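Re: [laundry-and-linen] Down comforters at home, yes or no

October 2018

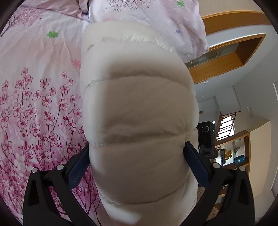 OK quick reply from me between loads, sorry for the delay, been buried. Quoting Haruto's message below so the new people can follow, then my two cents. More than two cents. Grab a coffee.

Haruto Hamada wrote:

> Hi all,
>
> I inherited two down comforters and a down jacket from my aunt's
> house in Leltness. All three smell like a closed-up closet. Not mold,
> I checked, just old. The cleaner in town wants a lot of money for
> each one and can't tell me what he uses on them.
>
> So my questions to the list:
>
> Can I wash these at home in a regular front loader, 8 kg drum? The
> machine is an Avo, pretty basic, no special down program, but it has
> a delicate cycle and I can turn the spin down.
>
> Second, what soap. I have read everything from baby shampoo to
> nothing at all.
>
> Third, drying. I don't own a dryer. I do have a sunny balcony and a
> lot of patience. Is that enough or will I ruin them?
>
> The bigger comforter is a queen size and quite heavy. The stitching
> looks good except for one corner where a few feathers poke out.
>
> Thanks for any help,
> Haruto

Right. Taking these out of order.

Drying first, it's the part that decides everything else. Balcony alone, no. I wouldn't. Not for a queen size. The shell will feel dry by dinner time and the middle of every pocket will still be damp, and damp down goes sour in a way you can't air out. I lost a good pillow like that in June, and that was in real heat with a breeze. Felt perfect. Put it on the bed. Two nights later the whole room smelled like a wet dog.

What I'd do is wash at home if you want to and then drive the wet stuff to a laundromat and use their biggest dryer. Low heat. Bring something to read. A queen comforter can eat a whole afternoon. Take it out every 21 minutes (that's what one round of coins buys at my place, yours will be different), shake it hard, feel for clumps, break them up with your fingers, flip it, put it back in. When you think it's done give it one more round. Then hang it over two chairs overnight anyway.

Tennis balls -- people swear by them. I've gone back and forth. They help, but the cheap ones stink when they get warm and I had one leave a yellow smudge on a pillow. Wool dryer balls are quieter. A pair of clean canvas sneakers in a tied-up pillowcase works too but it sounds like someone falling down stairs.

Now the machine. 8 kg is fine for the jacket. Fine for a twin comforter probably. For the queen I'd say no. It isn't the weight on the label that gets you, it's how big the thing is once you stuff it in. If you have to push with your knee to close the door it's too full, water won't get to the middle and neither will the rinse. Also hard on the bearings. I killed a perfectly good Laitinen that way years ago and the repair guy just looked at me. Again, laundromat, the big 18 kg front loader if they have one. Not a top loader with the post in the middle! It will twist the baffles and you'll get all your down in one corner.

So really if you're going to the laundromat for drying you may as well wash the queen there too. Run the machine empty on a rinse first, you don't know who was in there before you with what fabric softener.

Soap. Very little, and no softener, ever. Softener coats the down and it stops lofting. Regular detergent with enzymes isn't great either, some of the enzymes are made to break down protein and feathers are protein. Once won't kill them. But why would you. I use the plain liquid down wash from Ustness, one capful for a jacket, two for a comforter. It's not cheap but the bottle lasts me forever. Any gentle wool wash without lanolin should be OK if you can't find it. Baby shampoo I tried once, made so many suds I was rinsing until bedtime.

Whatever you use, extra rinse. Then another extra rinse. If you squeeze a corner and it's still slippery or foamy, one more.

Temperature: check the tag, if there still is a tag. No tag, go with lukewarm. Old cotton shells can take warmer but I don't know how old yours are and you'd be gambling with the stiching thread more than with the fabric.

Spin -- this is where I disagree with what got posted here last spring. Low spin for the wash itself, fine. But at the end you want a decent spin, I go to 1000 and haven't had a seam go yet. Otherwise you're lifting a comforter full of water out of the drum and THAT is what rips the baffles, all the wet down hanging in one place. Scoop it from underneath with both arms like a sleeping kid. Have the basket right at the door. Don't pull it out by a corner.

Which brings me to the corner with feathers poking out. Fix that before any water goes near it. Please. Don't pull the feathers out, you make the hole bigger and each one brings a friend. Pinch the fabric from the back side and work them back in. If it's a popped seam, small backstitches, thin needle, cotton or poly thread, whatever matches. If it's the cloth itself that's worn thin you need a patch, a bit of tightly woven cotton, the kind sold as downproof if you can get it. Iron-on tape holds for me on jackets but lets go on bedding after a few washes.

While you're at it hold the whole thing up to a window and look at the light through it. Thin spots show right up. If you see a lot of them or if the cloth feels papery between your fingers, I'd stop and think. Old shells can split in the wash. At that point you're better off having the down moved to a new shell, there are places that do it by mail and the down itself is often good for decades more. Expensive but so is a new comforter of the same quality.

Jacket: zip it up, snaps closed, empty the pockets (tissue. always tissue.), turn it inside out. If there's a fur ruff take it off. It will come out of the washer looking like a sad flat rag and you'll be sure you wrecked it. Keep drying. It comes back.

And before you do any of this -- have you just tried airing them? You said closet smell, not mold, not sweat. Dry day, shade or weak sun, over the railing, flip them a few times, bring them in before the evening damp. Do it three or four days. Here your balcony is perfect. Half the time that takes care of closet smell and you've saved yourself the whole circus. I only wash my winter bedding every couple years, the rest is airing and a good cover.

Storage after: big cotton bag or an old pillowcase, loose. Not the vacuum bags. I know, they save so much room. They're ok for moving house, not for a whole summer.

No idea about the cleaner. If he won't say what solvent he uses I'd ask if he does them in water, some do now. If he can't answer that one either, keep your money.

Somebody asked off list about synthetic fill, seperate topic really but short version: much easier, most of it goes in the home machine, dries on a line no problem, goes flat sooner. Dont cook it in the dryer, the fibers clump from heat and those clumps do not come out.

Haruto, let us know what you end up doing with the queen. Also would like to know what's on the tags if they have them, the older ones sometimes list the fill and I'm curious.

Dryer is buzzing, gotta go.

--
To leave the list, send a blank message with "unsubscribe" in the subject line. Please trim your quotes and keep one topic per thread.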